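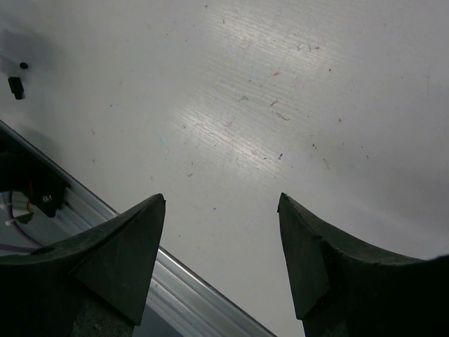

Wiping a table is still too much to ask of most machines unless a person is standing next to them, according to one care home manager who sat through a morning of trials at Edadstead. The crumbs were the trouble, she said. A cup is easy enough to find and pick up, but a bit of thread or a speck of fluff on a white top is another matter, and her own staff would have dealt with it in one pass of a cloth.

Her remarks came at the end of an open day in July, where two small firms, Varier and Arar, showed what their arms can do with ordinary chores. Both sell to workshops at present and both say they want to move into kitchens, canteens and shared houses.

The jobs on the list were clearing a table, folding a tea towel, sorting screws into trays and putting shopping away. Each firm was given 45 minutes and a plain table.

Varier did best at the sorting, which is close to what its customers already pay for. It was slower with the tea towel and gave up on one that had been left in a heap. Arar managed the shopping, apart from a bag of salad, and cleared nine cups and plates without a breakage.

Neither firm finished the table to the standard the judges wanted. The large items went, the small bits stayed. Arar said two fingers are a poor tool for lint and that it would sooner give the arm a brush or a small vacuum. Varier said its software tends to treat very small marks as part of the surface, and that glare from overhead lights makes this worse.

Shop-floor work looks nearer. Workneh, a joinery supplier which lent the hall, already uses an arm to load a drilling machine on its late shift. The company said the arm handled 755 panels in its best week, but that a member of staff still sweeps the bench and checks the clamps before each run. It has no plans to change that - the sweeping takes a couple of minutes and has never been the thing holding up the line.

Prices were not given on the day. Arar said a version for the home was still some way off and would probably be hired out at first, with repairs included. Varier said it would stay with workshops for now.

A second open day is planned for the spring, with laundry and washing-up added to the list. The judges have also asked for the table test to be run again, with the same mess.

Share this: 9 shares
2 comments
Print this page | E-mail to a friend
Contact us | Copyright, all rights reserved | Back to top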